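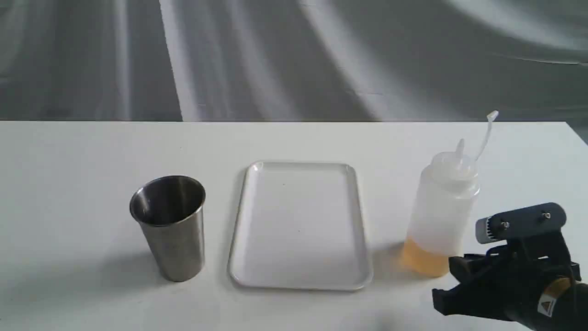 The steel tumbler on the left is the kind of cup I'm talking about on this page.

How to get the coffee smell out of a stainless steel cup

By Shiela Dumlao

I drink coffee in the morning, and by three in the afternoon I want plain cold water, and for years my water tasted like a diner. Dish soap didn't fix it. The dishwasher made it worse (no idea why, ask someone with a chemistry degree). So I went back to what my aunt was doing in her kitchen in 2002, and it works so well I do it every other Sunday now!

You'll need baking soda, white vinegar, a kettle, a soft bottle brush and a dish towel. If your cup has a lid with a rubber ring, grab a toothpick too.

Step 1. Wash the cup the normal way first. Warm water, a drop of soap, rinse. You just want the loose stuff gone.

Step 2. Put 2 teaspoons of baking soda in the bottom and fill the cup almost to the top with hot water from the kettle. Set it in the sink before you pour — plain single-wall cups get really hot on the outside, and I've got a cookbook with a ring on the cover to prove it.

Step 3. Walk away for 30 minutes. I fold laundry. Leave the lid off the whole time. 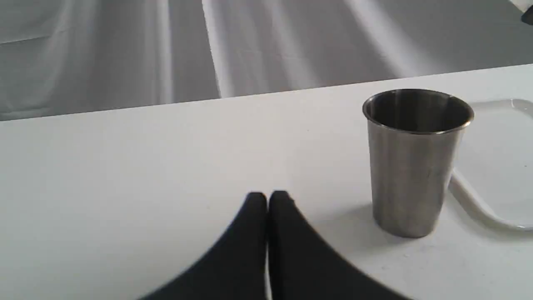

Once the time is up, pour it all out and go around the inside with the bottle brush. Get right down into the corner where the wall meets the bottom, that's where the brown ring likes to sit. Please don't use steel wool. I did that to a nice cup once and the scratches held on to stains forever after.

Step 4. Rinse well, then swish a splash of vinegar around for a minute and rinse again until you can't smell it. Don't mix the vinegar in with the soda, by the way. It fizzes up and looks exciting, but the two mostly cancel each other out.

Step 5. Now the lid. Pull the rubber ring out with the toothpick (go gently, they tear) and soak the ring and lid in warm soapy water. If yours still smells after all this, it's probably the ring, and you may need a new one.

Step 6. Dry the inside with the towel and leave the cup open overnight. I used to screw the lid on damp and stick it in the cupboard, and then wonder about the funky smell.

For tea stains, do step 2 twice.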